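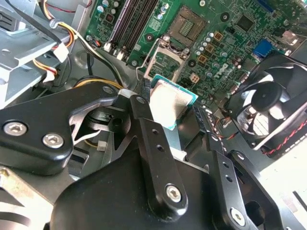

Moya, all 168 minutes of it

8th February
By Settimio Dal Bello

Quick one this time, I have to hand this in before dinner and I've got three pages of notes I can't read. Wrote them in the dark. One just says "SOUP??" and is underlined twice.

So. Moya. Closed out the January run at the Dekanard and a lot of you have been asking what I thought. Short answer, I liked it a great deal and was bored for maybe a fifth of it. Longer answer follows.

The story, for those who missed it. Moya is a bus driver in a river town, middle forties, lives with her father who used to drive the same route. He's going deaf and won't say so. She knows and won't say so either. A brother comes home from wherever he's been (we never find out, I kept waiting) and wants to sell the house. That's it. That's the plot. There's a dog for a while.

What it does with all that is mostly sound. The father's hearing goes and the movie's goes along with it, but only when we're in a room with him. First time it happened I thought the Dekanard's speakers had packed up again. Half the row in front turned around to look at the booth. Then Moya walks out on the porch, the door shuts behind her and everything comes flooding back, frogs, a truck, somebody's radio. Terrific. I got goosebumps and I'd been about to go complain.

It does this a lot. Too much maybe, by the second hour you can see it coming, he walks in and you brace for the quiet. But there's a dinner scene where the brother and Moya are fighting and we get it in scraps because we're hearing it from the old man's chair. He just keeps eating. (Soup! That's the soup note.) You catch "the roof" and "every winter" and "you never once" and you have to build the fight yourself. I've been thinking about that dinner for a week. Best scene I've seen at the Dekanard since we did the Melleck season.

Now the boring part. The bus. I know, I know, the bus is her whole life. But we ride the full route, one end to the other, and then later we ride it back. Nobody gets on who matters. A man loses a glove. I timed the first trip on my watch, then felt bad and stopped. Some people I respect say this is the heart of the thing, that you need to feel the job in your back. Fine. I felt it in my back. Those seats.

And the brother is a problem. He's written as a guy who wants money and then in the last half hour he's suddenly written as a guy who wants forgiveness, and the actor is good enough that you almost don't notice the switch. Almost. I wanted one more scene with him and the father alone. There's a moment at the kitchen sink that looks like it's going to be that scene and then the dog comes in.

The ending, and skip this paragraph if you're planning to catch it at the Fisen when it goes over there. Last warning. OK. Moya drives the route empty, at night, lights off inside the bus, and the sound drops out. All of it. And the father isn't on the bus. So who's hearing it? I took it to mean she's going deaf as well, that it runs in the family, and that the look she gives the mirror is her finding out. Cut to black, no music, names go up in silence. You could hear people not moving. 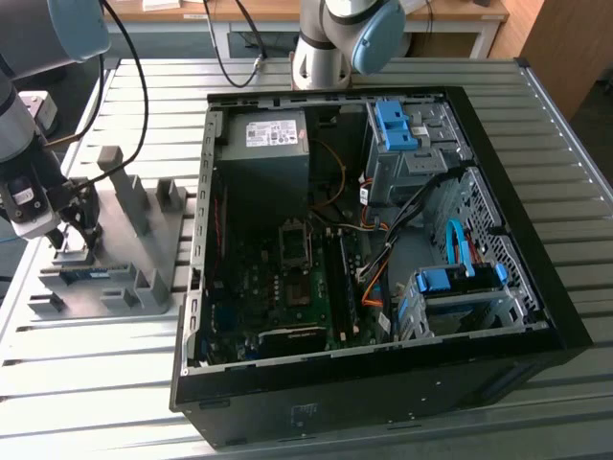

Florence Kowalchuk read it the other way completely, and told me so in the lobby with her coat half on. For her the father has died, the silence is what he's left in the house and on the bus and everywhere else, and Moya is hearing the world how he heard it because she misses him. She said the empty chair two shots earlier settles it. I said a chair is just a chair. She said I should see it again and watch the chair.

I might. I don't love that she could be right. If she is, then it's a sadder movie and a gentler one, and the bus rides start to make more sense, they were his rides first. If I'm right it's closer to a horror movie. There were 2 of us holding out for the deaf reading by the time the lobby lights went down and everybody else had gone over to Florence.

A word about the length. I get the same note every time we show something long, which is why wasn't there a break. There wasn't a break because there's nowhere to put one. Stop it in the middle and you've broken the spell with the quiet rooms, you'd have to teach people to listen all over agian. I'd rather lose a few to the restroom. We had over 100 in and I think most of them stayed put. 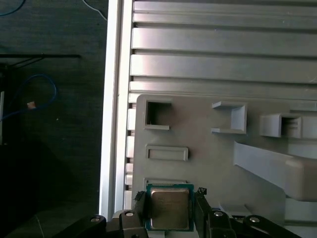 What I would change is the subtitles. White on snow for a good chunk of the first act. I lost the whole conversation at the depot, and going by the groans so did row F. If the Fisen can get a different file from the distributor I'd beg them to ask. There's a line in there about the brother's letters that gets called back later and I only half understood the callback.

Performances, quickly, I'm over my 500 words already and then some. The lead is wonderful, does more with a steering wheel than most people do with a monologue. The father is better. He plays a man faking it, nodding just a beat late, laughing when the others laugh, and it's all in the eyes going from mouth to mouth. My uncle did exactly that for years. I had to look at the floor for a bit.

Would I send you to it? Yes. Eat first. Sit near the front for the subtitles and take a sweater. And then write in and tell me about the chair.

Next time something shorter, a comedy if I get my way, title to come when the booking's confirmed.

Comments

marlene_b
The father is dead, Settimio. His cap is hanging by the door in the last house scene and he never goes out without the cap.

Tobin
I'm with you on the deafness! She asks the mechanic to repeat himself, way back near the start, before the brother even shows up. Nobody I went with remembered it but I'm sure.

rowFagain
Can confirm could not read a word at the depot. What do the letters say?? Please somebody.

P. Aldous
Loved the bus. Would have ridden it a third time. The man gets his glove back by the way, it's on the dash on the return trip.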